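Wevitz refill pouches and "recyclable" bags, worth the bother?

Histeo
Joined November

Our council has stopped taking soft plastics, so it's back to the big shop with a bag of bags. The leaflet says pouches and clear film all go in together. I have my doubts. This sort of stuff:

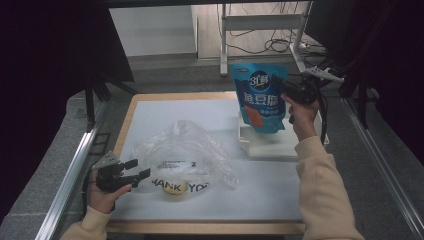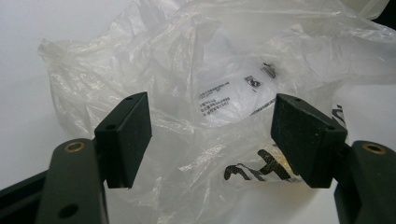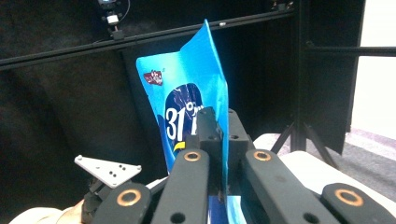

Bellamy replied:
I doubt it too. Most food pouches are layers of different plastics stuck together, and I'd like to know who is peeling those apart. I saved ours for 5 weeks and the bin at the shop was taped shut.

Pamis replied:
Bit gloomy. Clear film does get recycled in places. Ours is emptied every day.

Bellamy replied:
Emptied, yes. Into what?

Histeo
That's my question. I emailed the shop 12 days ago and got a link to the same leaflet.

Pamis replied:
Still better than the kitchen bin, surely.

Bellamy replied:
If it gets burnt either way I'd sooner save the petrol. It's 4 miles each way from us.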